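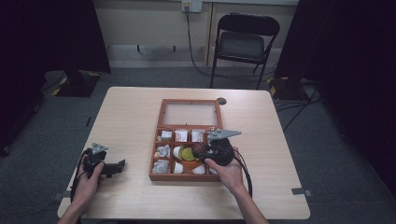
June 2024
Posted by Nigel Dawber
Print | E-mail this entry

Pantry moths, Catterall store, second round. Changed the lures in all nine traps. The old Tromel ones had gone stiff and were mostly catching lint, plus one moth that I suspect was just tired.

Tally since March is 108 moths, 686 if you believe Leif's sheet, where the larvae in the birdseed bin went in as individuals. Leif Sæther is a patient man. I've asked him to keep larvae in their own column from now on.

Birdseed is the source, no argument. Webbing right through the top layer and into the lid thread. Bagged the lot and put it in the chest freezer, where it stays a full week - please don't take it out to make room for pies again.
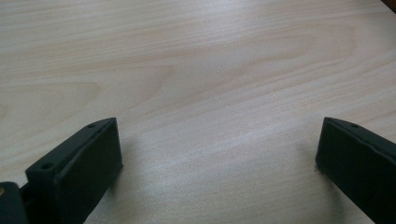 Shelf pin holes still need doing. Larvae love a pin hole. Vacuum with the crevice tool, then a dab of filler in the ones we don't use. Gisora filler is fine, the Brosach stuff shrinks and leaves them a nice little front door.

No spray near the flour. The client asked again, I said no again, and we both seemed to enjoy it.

To do: new lid for the bin, check behind the kickboard, ask Leif where the good torch went.

Contact the workshop | © Dawber Pest Notes | Back to top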